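スクベラリ地区資源循環協議会
令和3年度 第2回定例会 議事録

日時 2021年6月6日(日) 午前10時から午前11時45分まで
場所 地区センター2階 会議室
出席 委員9名(定足数6名を満たす)、事務局2名、受託事業者Arkeck担当者1名
欠席 委員2名(うち1名は委任状提出)

1 開会
議長が定足数の充足を確認し、開会を宣した。前回議事録について、議案第3号の表題中「回収日」を「収集日」に改めることとし、その他は原案のとおり承認した。

2 報告事項
(1)4月の古布・古着の拠点回収について
事務局より、4月の回収量は1,293キログラムであった旨の報告があった。回収拠点はSkuvelari集会所前及びJõgi団地北口の2か所である。
委員より、団地北口の回収箱は蓋の蝶番が緩んでおり、雨天時に内部へ水が入るとの指摘があった。事務局は、濡れた古布は再使用に回せず処分費の対象となることから、6月中に蝶番を交換すると回答した。交換までの間は、雨天が見込まれる日の前夜に回収箱を閉鎖する。

(2)粗大ごみ予約受付の移行について
Arkeck担当者より、電話受付から予約システム「Stetik」への移行状況について説明があった。4月の受付件数は581件で、このうち85件は品目の記載が実物と異なり、収集当日に積み残し又は再予約の扱いとなった。
委員より、品目一覧において「椅子」と「座椅子」の区分が分かりにくく、料金も異なるため、利用者の誤りとばかりは言えないとの意見があった。Arkeck担当者は、一覧の表記を見直し、次回定例会までに修正案を提出すると述べた。
電話受付については、当面の間、平日の午前に限り継続することを確認した。

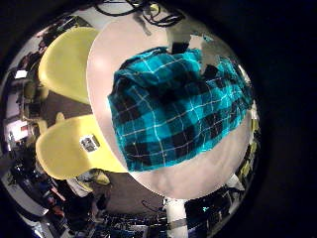 なお、予約の取消期限について、現行は収集日の3日前正午であるところ、前日まで延長できないかとの質問があった。Arkeck担当者は、配車表を2日前に確定させているため前日の取消しには対応できないが、2日前の午前9時までであれば検討の余地があると回答した。本件は継続して協議する。

3 審議事項
議案第1号 不用家具の引取り会の開催について
事務局より、10月に不用家具の引取り会を開催する案の説明があった。持込みは1世帯3点までとし、再使用が可能なものは希望者に譲渡し、残ったものはArkeckが積載容積に応じた単価で収集する。
主な質疑は次のとおり。
委員 譲渡した家具に不具合があった場合の責任はどうなるのか。
事務局 現状渡しとし、受取時に確認書への署名を求める。確認書の文案は別途示す。
委員 車両の進入経路はどうするのか。南側の道路は幅員が狭く、2トン車のすれ違いができない。
事務局 東門から入り北門へ抜ける一方通行とする。東門の鍵の借用は手続中である。
委員 家電は対象に含まれるのか。
事務局 家電リサイクル法の対象品目は受け付けない。その他の小型家電については、既存の回収箱を案内する。
採決の結果、賛成8、棄権1により、原案のとおり可決した。

議案第2号 集積所用防鳥ネットの更新について
破損の著しい集積所から順に、最大20か所分のネットを購入する案が示された。委員より、おもりが縫い込まれた型は冬季に路面に凍りつくため、取外しのできる型とするよう要望があり、仕様書にその旨を加えることとした。修正のうえ、全員一致で可決した。

議案第3号 剪定枝の収集日の変更について
第1及び第3水曜日の収集を毎週水曜日とする案について審議した。事務局は、試算に用いた枝の量が前年秋季のみの実績であることを認め、年間の数値により再度積算する必要があるとした。よって本件は採決を行わず、次回に持ち越すこととした。

4 その他
(1)集積所の看板の文字が退色している箇所について、各委員は6月末日までに所在地を事務局へ書面で届け出ること。
(2)Jõgi団地自治会より、転出時期に集積所へ家具が放置されるとの申入れがあった。転出予定者に対しStetikの案内文を配布する方向で、団地管理者と調整する。
(3)委員より、会議資料の送付が開催前日となったことについて改善の申入れがあり、事務局は今後、開催日の7日前までに発送すると回答した。

5 次回日程
8月上旬の開催とし、日時は事務局より別途通知する。

以上をもって本日の議事を終了し、議長が閉会を宣した。

配布資料
資料1 4月古布・古着回収実績
資料2 粗大ごみ予約受付状況
資料3 不用家具引取り会実施要領(案)
資料4 防鳥ネット仕様書(案)
資料5 剪定枝収集日変更に係る試算

作成 スクベラリ地区資源循環協議会事務局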